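Main page Contents Recent changes Random article Talk History

Jadside open day

The Jadside open day was a public showing of household robot work held in August at the Cultbridge site of Skurberg, a maker of gripping tools. It was announced as a demonstration of robots that tidy bedrooms. Most of what visitors saw was people handling grippers by hand, and the distance between the announcement and the day itself has coloured nearly every account of it.

Programme

Doors opened at 10 am. The morning was given to the hand-held grippers, which a person works directly while a camera on the tool records the view over the jaws. Bags, clothes and bedding were the usual objects. The recordings were meant to train Shukla, the firm's control software, which was shown after lunch on a fixed arm for 2 short runs. Visitors were not allowed to choose the object or move it beforehand.

Attendance was given as 501. The figure came from the booking system and does not separate those who booked from those who turned up.

Claims

A wall poster stated that Shukla had learned from 3016 recordings and picked up soft objects correctly 73 per cent of the time. The poster did not say what counted as correct, how many attempts were made, or if the objects had appeared in the recordings. Staff at the stand gave differing answers on the last point. No written report was offered, and none had been placed on the firm's site by the time the visitor notes were gathered.

Reception

Sheyla Huaranga, who wrote the longest of the visitor notes, found the hand-held sessions more convincing than the afternoon runs. She objected to the word "autonomous" in the leaflet, given that a member of staff stood at the controls throughout. A rucksack, she wrote, is a fair test of a gripper, with its slack cloth and straps, but a fair test needs a score sheet. Skurberg replied that the day was never intended as a trial.

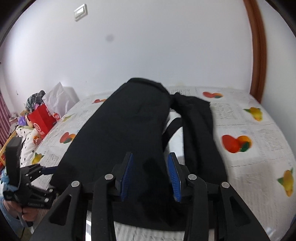
Did the open day show that Shukla could tidy a bedroom without help?

The two afternoon runs were too few to show it, and a member of staff was at the controls during both.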